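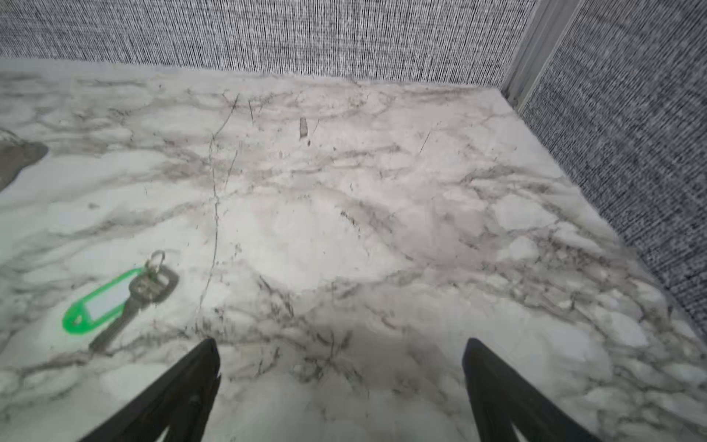
Property Services, Zeleke Housing Association

Progress report to the Purnov Fund: locks, entry doors and key records

Period covered: March to the end of the summer

Prepared by Kęstutis Pētersons, Property Services

Where the work stands

The grant pays for new cylinders and door closers across the older buildings, and for a single key record to replace the paper books kept in each building office. At the close of this period 158 apartments have new cylinders. The full program covers 400 apartments, so we are behind the schedule in our application, which had us close to the halfway mark by now. The key record is ahead of schedule and has been in daily use since May.

Locks

Driltent was awarded the cylinder contract in March after the second round of bids. Their crew started on Mill Row and finished it in June, then moved to the north side of Canal Court. Work on Canal Court stopped for 5 weeks when a delivery arrived with cylinders too short for the thicker doors on the ground floor. Driltent accepted that the measurements were theirs and replaced the parts at no charge to us. The lost time has not been made up.

Residents get a card through the door a week before the visit and a phone call the evening before. Missed visits were a problem at first, mostly with people on shift work, and we now offer slots after 6 p.m. Fewer visits have been missed since then. The late slots cost more in labor, and we are covering the difference from our own maintenance budget.

A number of residents asked to keep their old cylinder in the door on top of the new one. We have said no to this. Staff need one way in during a leak or a fire, and the insurance terms are clear on it. Two households are still in discussion with us, and their apartments are counted as not done.

Entry doors

All the street doors on Mill Row have new closers. The door at the east end slammed badly for the first few weeks and drew complaints from the apartments above it. It has been adjusted twice. The frame is slightly out of square and will probably need packing on the hinge side before winter.

Canal Court has not been started. The doors there are heavier, and Driltent has recommended a stronger closer than the one in the approved list. We wrote to you about this change in July and would be glad of an answer before the next order goes in.

Key records

The old books had gaps going back many years. Some keys were listed against tenants who had moved out, and some hooks held keys with no entry at all. Building staff went through every cabinet in April and May and entered what they found into Wastix, the records software we use for repairs. Each key now has a number in the system, and the same number is written on its tag. Addresses are no longer written on tags. Contractors sign keys out at the office window and are expected to return them the same afternoon.

Overnight loans still happen. We have agreed a rule with Driltent that any key out past closing time is reported to the duty line, and the painting firm has been asked to do the same. The painting firm has been slow to follow it. I have raised this with their office and will raise it again at the contract review.

The unidentified keys from the old cabinets are being held in the safe until the cylinder work is finished. After that they will be scrapped.

Spending

Spending on cylinders is under the forecast for the period because fewer have been fitted. Unit prices have not changed. Training for the key record cost less than planned, as building staff were trained on site during normal hours. We ask to move what is left of the training line to the Canal Court closers if the stronger model is approved. A full statement is attached as Appendix A.

Staffing

One of the two building assistants on the project left in June. The post was advertised twice and has been filled from inside the association. The new assistant spent the first month on the key cabinets and now handles appointments as well.

Next period

Driltent will finish the north side of Canal Court and go on to the south side. They have agreed to put a second crew on the job from October. With two crews they expect to reach the end of Canal Court before the spring, weather permitting on the open walkways. Orchard House comes last. It has the oldest doors, and several will need joinery repairs before a new cylinder can go in. A survey of those doors is booked, and the results will be sent to you with the next report.

Decisions needed from the Fund: the closer model for Canal Court, and the move of the unspent training money.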